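Skerdale
Simulated practice scenes for arm learning

Home > Scenes > Tabletop > Plain Table

Plain Table is the scene we tell everyone to start with. One arm, one two-finger gripper, white tables, white walls and a single teal object to pick up. You drive the arm, Skerdale records what you did, and your learning system gets another worked example of a grasp. 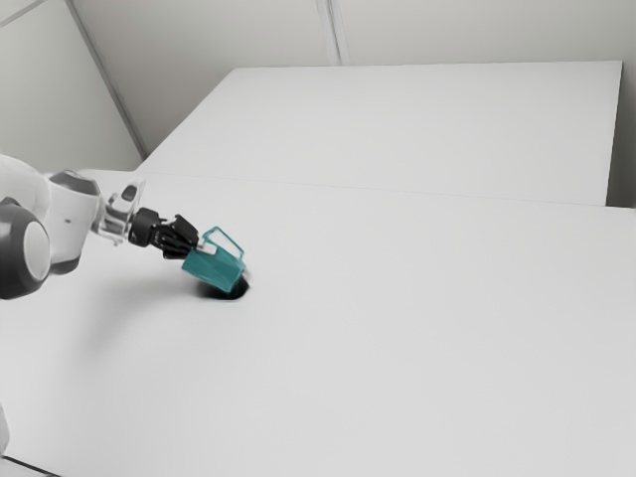
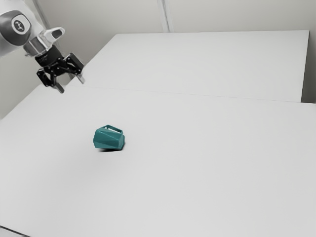
Plain Table, rendered in Skerdale: a teal container held just over the tabletop (first), and the teal mug standing on the table with the gripper open (second).

What you get

The scene file itself, with both tables and the walls already in position. The faceted mug with the squared-off handle. A see-through version of the teal finish, for anyone who wants to make life harder for their vision model (please do, it's great fun). The arm and gripper, ready to be driven by hand controller or keyboard. A recorder that starts when you press the trigger and stops when you press it again. And a starter set of 200 finished examples that our own team drove, so you can check your training code works before you record anything yourself.

Everything runs on an ordinary desktop machine with a reasonable graphics card. You don't need the real arm to use it, though plenty of our users have one on a bench next door.

Why so plain?

We get asked this a lot! Our first scenes were full of stuff. There was a kitchen with a spice rack, and a workshop with a pegboard we were very proud of. They looked lovely and people recorded hundreds of examples in them, and then spent weeks trying to work out why the arm went for the wrong spot. Was it the clutter? The lighting? The way the person driving had held the controller? With so much going on, it was very hard to say.

In Plain Table there is far less to blame. If the trained arm misses the mug, you look at your examples, and quite often you can see the trouble within a few minutes of playing them back. Then, once grasping works well here, you carry the same settings over to a busier scene and find out what breaks.

The pale surfaces are a proper test in their own way too. White on white on light grey gives a camera very little to hold on to, and the shadow under the object becomes one of the best clues to how high it is off the table. We spent a long time getting those shadows right. They stay soft and small, and they sit where they ought to when the object is lifted a little way up.

Recording an example

Load the scene and choose your object. The arm starts off to the left. Bring the gripper over with the fingers open, line them up, close them, lift, and stop the recording. That's one example. With a bit of practice the whole thing takes less time than reading this paragraph.

Between takes, Skerdale puts the object back down somewhere new. You set how far it can wander and how much it can be turned. We suggest keeping both small for your first session and opening them up later, when your hands know what they're doing. The handle makes a surprising difference. A mug turned with its handle away from the arm is a different job from one with the handle facing it, and you want plenty of each.

You can grip by the rim, the body or the handle. All three are fine, but pick one and stick with it for a whole set. Mixed grips in a small set tend to give you an arm that heads for a spot halfway between two good ones and closes on thin air. If you do want all three, record them as separate sets and label them, and the training tools will keep them apart.

Keep your near misses. If the object tilts as you lift it, or you have to nudge the fingers across before closing them, leave the take in. Those little corrections are worth a great deal, because the trained arm will find itself slightly off as well and needs to have seen how to get back. Takes where the object goes flying can be thrown out with one key (the hash key on a UK keyboard, and you can change it).

What goes into each recording

Joint positions for the arm, how open the gripper is, the position and tilt of the object, the controller input, and the camera pictures. You can place the cameras where you like and save more than one view of the same take. Most people use a side view and something closer to the table. Camera positions are stored with the recording, so if you come back in six months you won't be guessing.

As the scene is simulated, you can also play an old recording back and film it again from a new spot. Record once in July, decide in the autumn that you wanted a lower camera, and just render the lot overnight. I can't tell you how much time this has saved us.

How many examples do you need?

It depends on how far you let the object wander. With the mug kept to a small patch of table and always the same way round, one of our test sets learned a decent grasp from 19 examples, which delighted us. With the mug turned freely and placed over a wider area, we needed 411 before we were happy. Your numbers will be different, so treat ours as a feel for the spread.

Our advice is to record a small batch, train on it, watch where the arm goes wrong, and record the next batch in exactly those places. It's slower on the first day and much quicker over the month.

Works with

Pruris, our training tool, reads Plain Table recordings directly – point it at the folder and off it goes. If you use your own code, there's an export to plain numbered pictures and a table of values, with one row for each time step. Phelan users can load the scene from version two onwards. Phelan version one can play recordings but can't make new ones, and we have no plans to change that, sorry.

Details

Product code: 642
Arm: single, fixed base, left side of scene
Gripper: two-finger
Surfaces: two white tables, front and back
Lighting: soft and even by default, adjustable
Starter recordings: 200
Control: hand controller or keyboard
Export: pictures plus table of values

A few things worth knowing

The see-through finish takes longer to render than the solid one, so switch it off while you practise and turn it back on when you film.

The back table can be hidden, but any recordings made with it showing will still have it in their saved pictures until you render them again.

If the fingers seem to sink slightly into the object as they close, lower the grip force before you touch anything else. The default suits most people, but some controllers send a stronger signal than we expected.

You can bring in your own objects. Keep the shapes fairly simple to begin with – flat faces are much kinder to the contact maths than thin curved ones, and that's a large part of why our mug has such an angular look. We've grown very fond of it.

Next scene along: Ningate, which has the same arm and the same mug, with coloured table surfaces and a few things in the way. Your Plain Table settings load straight into it.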